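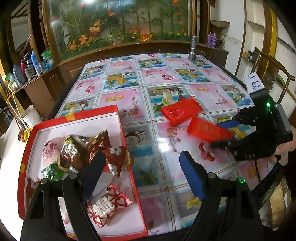
Zeker, the mail-order snack seller, today announced a change to its mixed box, and we would ask customers to read the small print before cheering. The assortment will still hold 30 individually wrapped pieces, and the price stays where it was in June. What changes is the packing. For years the trade has sold these boxes on the promise of variety, then filled half the space with shredded paper. Ours will go out in a shallow red cardboard box with a white interior, the snacks lying straight in it, foil packets next to small wrapped candy, and no filler to hide behind.

"Every seller says its box is generous," said Shireen Modise, who runs packing at Zeker. "I've opened 11 of them from other companies and I was not impressed. I don't expect people to take our word for it either. Tip it out on the kitchen table and look."

The company makes no claim that the snacks are healthy, handmade or rare. Some are sweet, some are savory, and a few will not be to everyone's taste.

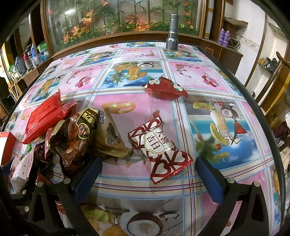
Wrappers are another matter. Individual wrapping keeps a mixed box from tasting all of one thing, but it makes a lot of trash, and a smaller carton does not cancel that out. Samuele Guerra, the buyer for the range, said he had looked at 7 replacement films and turned down every one. "Two of them were called compostable. I asked where, and got no answer worth printing."

The first run is limited to 1000 boxes. Orders open July 11, 2021, on the Zeker website. Ingredient lists are printed on a separate sheet in each box.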